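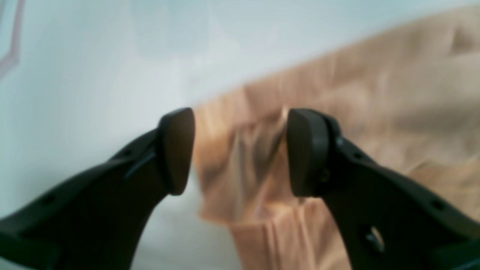 Olteck opens Jilport workshop to visitors

Olteck let the public into its Jilport workshop this week to see the robot it is training to handle cloth. Up to 60 people came through over the afternoon, most of them from the town's laundries and sewing shops.

The demonstration was run by Oana Mocanu, who leads the handling team. She had the robot work on a piece of tan fabric laid on a white surface and took questions as it went.

"Boxes are easy. Cloth changes shape every time you touch it," Mocanu told the group. 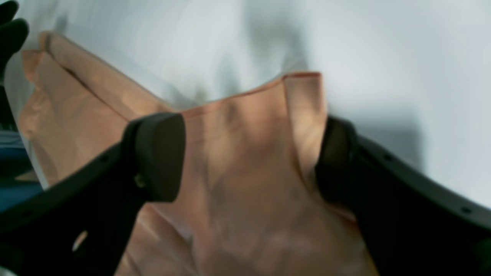
The robot's two fingers pinch a fold of fabric near the hem at Olteck's Jilport workshop.

The company has recorded 2046 practice runs with fabric so far, according to engineer Radu Jitaru. He said the work is still at the research stage and that no selling date has been set.

Emilian Neagu, who manages a hotel laundry in Varkedden, asked about speed. Jitaru said a trained worker is still much faster, and that the team is looking at accuracy first.

A second open afternoon is planned for July. Places are free but must be booked through the Olteck front desk.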